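Camside Technical Institute
Department of Building Services
Introduction to Electrical Fitting - Course Handout, Unit 2
Temporary Power at the Bench: Power Strips, Adapters and Cords

Course leader: Gaëtan Gilbert
Bench instructor: Juniper Gallagher

Purpose of the unit

This unit covers the selection, inspection and placement of power strips on the workbench. Students are expected to have read the general safety rules issued in May. Each bench session lasts almost 300 minutes, including the break, and students work in pairs.

2.1 Inspection before use

Examine the full length of the cord before the strip is connected to the supply. Look for cuts, flattened sections and any place where the outer jacket has pulled away from the plug or the body of the strip. The prongs of the plug must be straight and firmly seated. A strip with a cracked face or a loose switch is to be tagged and handed to the instructor. Students may not open or repair it.

2.2 Cord management

A cord may be kept tied while the strip is being inspected or stored. Before the strip carries a load, the tie is removed and the cord is laid out loosely, because a tight bundle holds heat. Cords in use must not hang over the front of the bench, where they can be caught by a sleeve or a tool belt.

2.3 Inserting and removing adapters

All practice in this section is done with the strip unplugged. Steady the body of the strip against the mat, keeping the fingers clear of the socket slots. Line up the adapter with the slots and press straight down. To remove it, grip the adapter body - never the lead - and draw it out without rocking.

Block-shaped adapters often cover part of the neighboring socket. Plan the order of the plugs in advance and place the largest adapters at the ends of the strip where possible.

2.4 Load

Add the rated current of every device before connecting the last one. The total must stay below the rating marked on the strip. One strip is never plugged into another.

2.5 Bench layout

Measuring tools, switch plates and small hardware belong toward the back of the bench or to one side. Screws and clips remain in their bags until they are needed for Unit 4.

Reading: Ladorholm workshop notes, section on portable outlets.

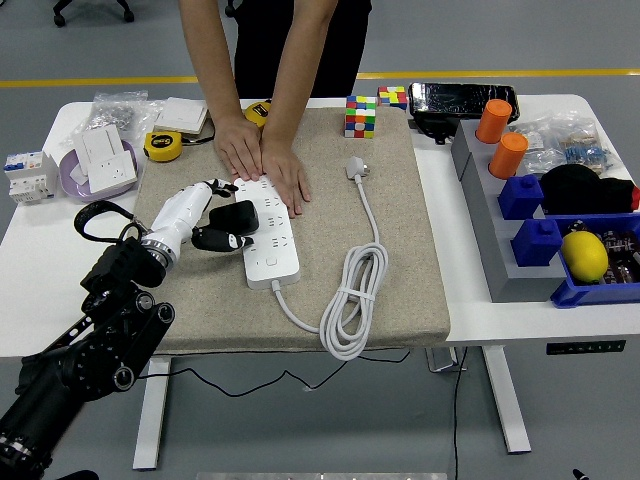 Figure 2. Power strip held on the bench mat, with its cord bundled and tied (section 2.3).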